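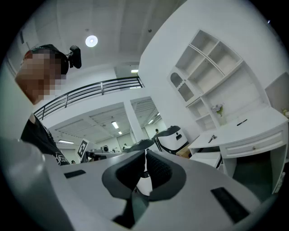
Black railing, white ceiling, lights on: the mezzanine and the lower level beneath it.

Most people who come into a two-level room look straight ahead. They look for a chair, or a coat hook, or the person they came to meet. Crisóforo Chávez looks up, and he keeps looking up for so long that I have learned to stop walking when he does, so that I don't run into the back of him.

He has been fitting out interiors in Tutdale for 15 years, mostly shops and workrooms and the kind of upstairs-downstairs places that used to be one thing and are now another. When I told him I wanted to write something for the November issue about mezzanines, he was delighted, and then he was on the phone for most of an hour. Mezzanines, he told me, are where you find out whether anybody thought about the ceiling.

I had not thought about the ceiling. I suspect I'm in good company there. We choose our paint and our flooring with such care (I once carried a floor sample in my purse for a month, to the amazement of my family), and then overhead we take whatever we are given. But with a mezzanine you get two ceilings for the price of one, and they have to live together.

Take the upper one first. A tall white ceiling can be a lovely thing, but a big flat stretch of it will make a room feel like the inside of a box of stationery. Shallow recessed panels are the old cure and still a good one. They don't need to be deep. Crisóforo likes them barely there, enough to give the light an edge to catch on, and he likes one round fixture up among them, glowing, instead of a scattering of little spots. "Your eye wants somewhere to land," he said, and he pointed with his sandwich.

Then you go in under the mezzanine and everything comes down closer to your head. I grew up in a house with a low back room where my grandmother did her ironing, and I have a soft spot for this. A lower ceiling is cozy if it's well lit and gloomy if it isn't, and there is very little middle ground! White slats help, as they give the eye a direction to travel, and they are kind to fluorescent fixtures, which can look so bleak on bare plaster. Set a long strip among white slats and it seems to belong there. Mixing the lengths is fine too, whatever the catalogs tell you. A long strip, a shorter tube farther in, another off to one side: it feels like a place where people have needed light in particular spots and gone and got it.

For the other side of the argument I drove out to Wotoswood to see Consuelo Montes, who designs stairs and railings and has strong feelings about both. She made coffee, which took a while, and showed me a folder of railings going back to her first job. Nearly all of them were black.

I asked her why, and she looked at me as if I'd asked why soup is served in bowls. In a white room, she explained, a black metal railing is a drawn line. It shows you where the upper floor stops, which you would like to know, and it gives all that paleness something to push against. She likes plain horizontal rails with upright posts between them and no curls or flourishes of any kind. A client once asked her for grape leaves. They are still friendly, she said, but she did not do the grape leaves.

Her one warning was about dust. Horizontal rails collect it faithfully, every one of them, and somebody has to go along with a cloth. She does hers early in the morning with the radio on and claims to enjoy it.

Pillars are where she and Crisóforo disagree. He would box them in with shelves, given half a chance, and get some storage out of the bargain. Consuelo leaves a square pillar square and paints it white, all the way from the floor to the mezzanine edge, and lets it stand. I went to see her with every intention of siding with him, as I never have enough shelves, and came home less sure. There is something restful about a thing that is so plainly holding something else up.

They do agree on the small lights. Both of them told me, without my asking, to put one modest light in a wall recess at the upper level, just past the end of the railing if you can manage it. It doesn't have to do much work. On a gray afternoon it makes the upstairs look lived in, and guests who would otherwise stay below tend to wander up and see what's there.

I went home and looked at my own ceiling, which is flat and has a water mark shaped like a boot over the bookcase. Crisóforo is coming by to look at it after the holidays. I've told him to bring his own sandwich.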